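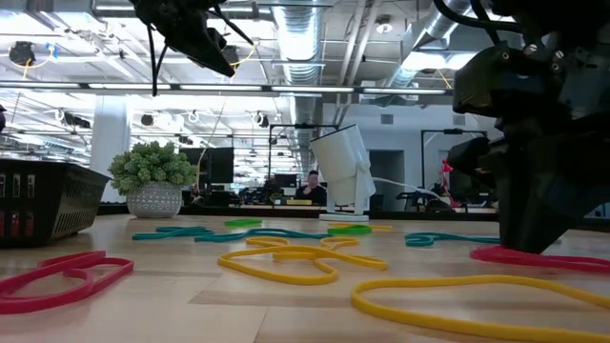
Elastic loops on the table, with one gripper down beside the red one and the other arm hanging back.

I went to Plaltstead thinking I'd write about clever machines, and I came home with four pages of notes about money. Blame Zinhle Makhubela, who plans the equipment spending there and talks about it the way other people talk about football!

Her first tip was to stop shopping for arms. Everyone gets the arm quote, falls in love with it and signs (she did it herself once, at Ledik, and still winces). Then come the grippers, the cables, the mounts, a decent lamp, a table that doesn't wobble. She now keeps 16 lines on her planning sheet, and the arm is only one of them.

I asked about the elastic loops, which look like something from a craft drawer. They're cheap, she said, and soft, floppy things are horribly hard to pick up, so she likes to see them tried before she agrees to anything dearer. A bag of 100 costs less than lunch.

Spares are where she gets fierce. She sets aside 10 per cent of the budget for them and won't let Emiliano Salinas, who'd dearly love a third arm, anywhere near it. He's been told to ask again in August.

And desk space, oh, the desk space! Two arms and a basket of bits can swallow a table, and she wants that drawn on the floor plan before a single order goes out. I've started measuring my own kitchen.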